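Redoing the hall closet, part two

1/2/25

The closet is empty now, apart from the rod, which I can't get off without taking some of the wall with it. Everything that was in there is on the bed in the spare room. Coats went in one pile and bags in another. The blankets I put straight in the wash.

I measured the back wall again and got 152 cm, the same as last time, so the shelf plan stands. There will be 3 shelves, with the lowest one high enough to clear boots. Yevhen Moroz from downstairs lent me his level and a box of screws left over from his own kitchen. The Makley brackets I ordered haven't shipped yet. I wrote to them and got an automatic reply.

For the shelves themselves I looked at painted board first, and then decided on plain wood with a clear finish. The hall is dark and I want something pale in there. Svitlana Hutsuliak did hers with a darker stain and it looks good, but she has a window right across from it.

I also went through the coats. The long gray one stays. Two jackets don't close anymore and are going out. I found 19 hangers at the bottom of the closet, most of them wire, and kept the wooden ones.

The floor still needs a proper sweep along the baseboard before anything gets carried in. Pale wood shows every scuff, so I'm laying boards down flat and keeping shoes off them. I'll do the sanding in the hall with the front door open, and the finish goes on after that. 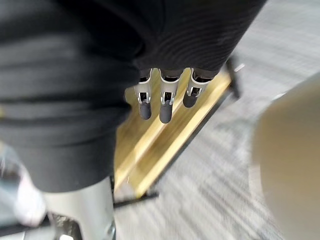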